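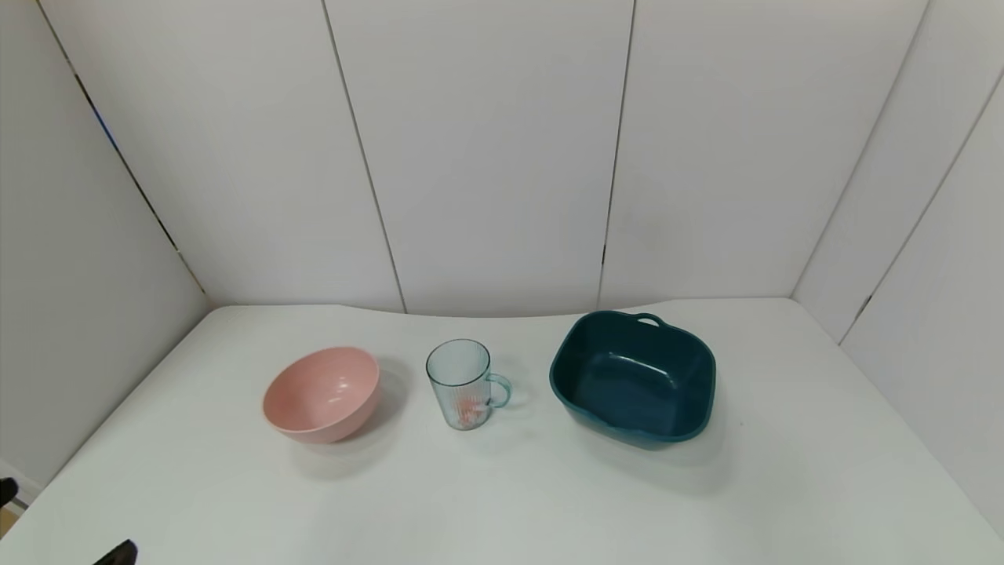

Pink bowl, glass mug and square basin on a white tabletop.

Subject: Re: [Dendari] scale on seedling trays after well switch

On Sunday, Tymoshchuk Nursery wrote:
> We moved from town water to our own well in October. White crust on
> the tray rims and drippers ever since. Test strip reads 200 ppm
> hardness. Is vinegar in the feed tank safe, or do we need a softener?

Skip the salt softener. It swaps calcium for sodium, and seedlings handle sodium badly. Hardness of 200 ppm is workable.

The number you need is alkalinity, which the hardness strip does not measure. Get a titration kit or send a sample to a lab. Let the line run for 12 minutes before sampling so you get well water and not pipe water.

Vinegar will lower the pH, but microbes break it down and the pH drifts back up. We use citric acid at the Burkska house for short runs and mix it fresh each time. For the Plolov line we inject dilute sulfuric, with goggles and gloves on. Always add acid to water.

For the drippers you already have, pull them and soak overnight in citric solution, then flush the laterals from the far end. Of our last 31 clogged drippers, 7 did not recover and were replaced.

Post the alkalinity figure when you have it, along with your fertilizer label. An ammonium-heavy feed may cover part of the correction.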